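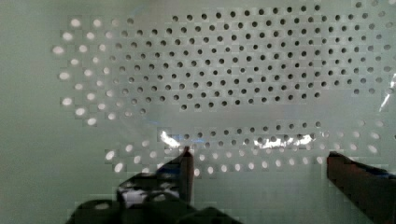
Skerkau Robotics Club – Frequently Asked Questions

Who can join?

Any student enrolled at the college, in any major. You do not need to have taken a programming or engineering course. Graduate students are welcome at meetings but can't be on a team for the Zalgate, which is limited to undergraduates.

When and where do you meet?

Twice a week at 6:30 p.m. in the Coppens Building, ground floor lab. The side door locks at 7:00, so if you are coming late, send a message to the club channel and someone will let you in.

What does it cost?

Dues are $20 a semester. That pays for small parts, tape, batteries and groceries for the practice table. Travel to the competition is covered by the student activities fund, except for meals.

What is the Zalgate?

It is a tabletop manipulation contest for student teams, held every May. A team's robot gets a table with kitchen items on it and a list of tasks, such as moving a piece of food to a bowl or putting a mug somewhere else. The items on the list are known ahead of time. Where they will be placed is not. Each team has two runs and the better score counts.

How is it scored?

The most a run can earn is 400 points. Finished tasks earn full points, and a task that is partly done can earn half. Points come off for knocking things over, for pushing an item off the table, and for any touch by a team member during the run. Last year our better run earned 200.

What do you practice with?

Kitchen things, set out in a different layout each session. We keep a shelf of plates, bowls, mugs and food items, and the layout is drawn from a deck of cards so that no one sets up the table the way their own code likes it.

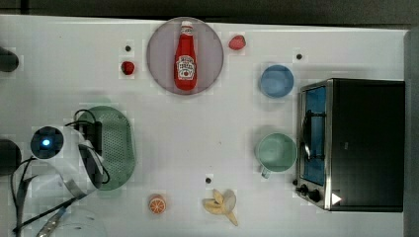 Practice table with the plate, bowl, mug, colander and toaster oven set out.

Does the robot drive itself, or does someone steer it?

Both, depending on what we are working on. For collecting data, a member steers the arm through a task and we record it. For test runs, the trained program does the moving and a member stands by with the stop button. Only the second kind is allowed at the Zalgate.

How many recordings do you have?

As of the start of this semester, 3,578. Of those, 917 were made over the summer and still need to be labeled. Labeling is a good first job for new members – you watch short clips, mark where each task starts and ends, and learn what the usual mistakes look like.

What is Trodetik?

Our own software. It handles recording, playback and the task list. It is written mostly in Python and lives in the club repository. You will get access after your second meeting. Please read the setup page before asking for help with installing it, and use the version of Python listed there.

Which items are the hardest?

It depends on the program version. Round items roll when the fingers close unevenly. Clear plastic gives the cameras trouble, mostly from glare, and thin plastic can fold or slide when it is touched. Mugs are fine when the handle is in easy reach and slow when it is not.

Can I use the arm on my own?

After you have done the safety walkthrough, yes, but there must be a second person in the room. The walkthrough takes half an hour and is offered at the first meeting of each month. Tie back long hair, take off lanyards, and keep your hands off the table while the arm is powered. If it stops on its own, press the stop button before you reach in.

How much time does it take?

Most members come to one or two meetings a week. The competition team puts in more – plan on both meetings plus one extra evening from March on.

How is the competition team picked?

There are six places. Members who want one sign up in January and take turns running practice tables in February. The officers choose from that group based on attendance and how well people work together under the time limit. Alternates travel if the budget allows it.

Can I borrow equipment?

Laptops and hand tools, yes, overnight. Sign them out on the sheet by the door. The arm, its cameras and the cables stay in the lab.

How do I sign up?

Come to any meeting, or fill out the form on the student organizations page and choose Skerkau from the list. Dues can wait until your third meeting.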